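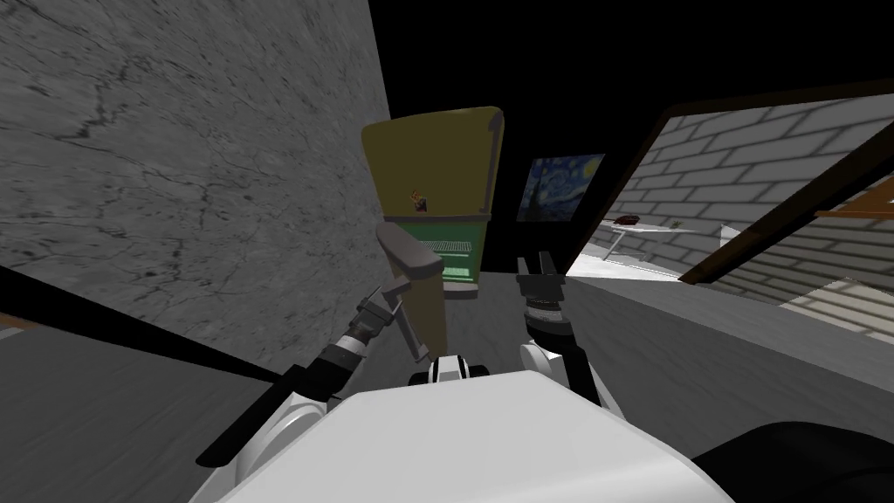 Screenshot: Rodrigo Iglesias, Ramilico kitchen

Fomgate Help > Student Robotics

Two arms, one-arm task: what do we do with the right arm?

Posted Mon 1 January by Rodrigo Iglesias
Last updated: 3 days ago

Rodrigo Iglesias

Our team has 3 people and we are doing the fridge task for our robotics class. We work in simulation only, in the Ramilico kitchen, with the white two-arm robot. You control it with the hand controllers, record demonstrations, train a policy on them, and the instructor runs it from start positions you haven't seen.

We do everything with the left arm. The right arm just stays up in front of the counter with the fingers open. I never thought about it while recording. The person holding the controllers has to put the right hand somewhere, so the right arm is never really still. It drifts a little, and it rests in a different spot depending on who is driving.

We have 300 demonstrations recorded since October. When we train on all of them, the policy moves the right arm more than any of us did. Sometimes it swings across and knocks the left wrist, and then the left gripper loses what it was holding. If we train only on my recordings this happens less, but then the left arm is worse.
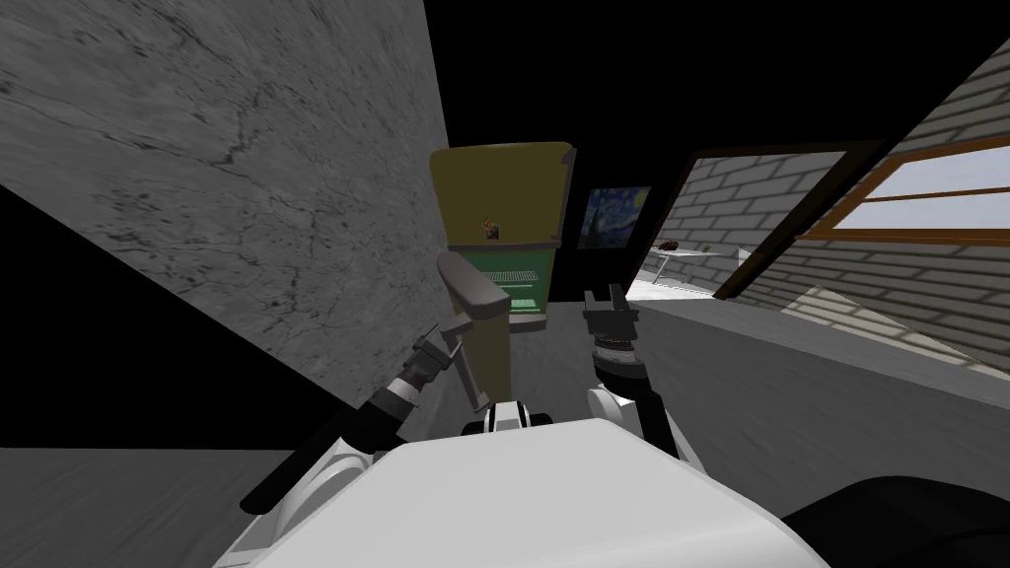

Left gripper on the gray L-shaped part, right gripper open.

I can think of two fixes. One is to freeze the right arm in the simulator and record everything again. The other is to keep the data and do something to the right arm numbers before training. We don't have much lab time left. Has anyone had this problem in a class project? The handout says "both arms must be enabled" but doesn't say both have to move.

Leire Echevarría

Don't record again yet. I had the same trouble with a drawer task last year and most of the data was fine.

First look at what your policy predicts. If it outputs all the joints for both arms, it is trying to learn your resting hand along with the task, and your resting hand has no pattern to learn. Make a copy of the data set, take the right arm out of the actions, and train on the left arm alone. When you run it, send the right arm a constant target. Pick one pose that is clear of the left wrist for the whole reach and use it every time.

Then do the same with the inputs. People forget this part. If the right arm joint positions are still in the observation, the policy can pick up which driver it is looking at and copy that driver's habits. Remove those too.

The cameras are harder. The right gripper is in view just below the painting, and it will look different in training from how it looks when you run. Replay the left arm actions with the right arm parked and render the images again. Check each replay before you keep it, because any run where the arms touched may not come out the same. We had to throw out a few.

About the handout, ask your instructor in writing. For us, enabled meant powered and holding position. Yours may read it differently.

vallejo_lab

just hold your right hand still when you record. put your elbow on the desk. worked for us

Rudov

Replaying is good advice if your simulator saved the full state at the start of each run. Ours only saved the joints, so the fridge door and the loose objects started in the wrong place and the replays were useless. Try 3 before you set up a batch job.

I would also plot the right arm position for each driver on one chart. It takes a few minutes and you can put it in your report.

Rodrigo Iglesias

Thanks. The full state is saved, I checked. We are going to park the arm further out to the right and replay my recordings first, then the others. I also emailed the instructor about "enabled" and will post what she says.

Related threads
Gripper closes before it reaches the handle
Hand controllers lag when two cameras are on
How many demonstrations for a door task?
Splitting the work in a robotics class team
Saving full simulator state with each recording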